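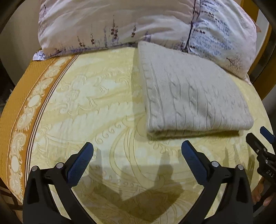

On making the bed, at my age

23 Aug 2020

My mother made her bed before her feet had properly reached the floor. I have always been more of a leave-it-to-breathe person, a policy I once read was good for dust mites, or bad for them, and either way it suited me.

Then came June, and being at home all day with the bedroom door open, and having to walk past the thing every time I wanted a biscuit. So I make the bed now. I am insufferable about it.

The bedspread is the yellow one with the scrolls, which came from a shop in Flommont that has since become a place selling vapes. It looks like the ceiling of a minor palace. Birdie Benavides, who has opinions, says it makes her feel she ought to be lying in state. I like it. The mustard border goes down the side and if the border is straight then the bed is made, and if it isn't I pull at it for a bit and then go and have breakfast.

The pillowcase does not match. It is white and lavender with sprigs on it and some small dark shapes that I have decided are birds, and it has nothing to say to a baroque bedspread. There was a matching pair of cases once. One went to Cinaditz in a suitcase and is presumably still there, having a nicer summer than me.

The cable-knit blanket is the part I'm proud of. For years it lived in a heap. I have tried it across the foot of the bed like they do in hotels, where it slid off in the night and lay in wait for my ankles, and I have tried it over the chair, but the chair has a prior commitment to clothes. Now it gets folded into a fat rectangle and pushed up against the pillow. Fold it in half, then in half again, smooth side of the fold facing out, and stop there. A third go and it turns into a footstool.

It takes 4 minutes, 6 if I've slept badly and the sheet has come adrift underneath. By ten at night I've undone the lot, of course.

I still haven't dealt with what's under the bed. There's a bag down there marked WINTER and I'm fairly sure it's got a toaster in it.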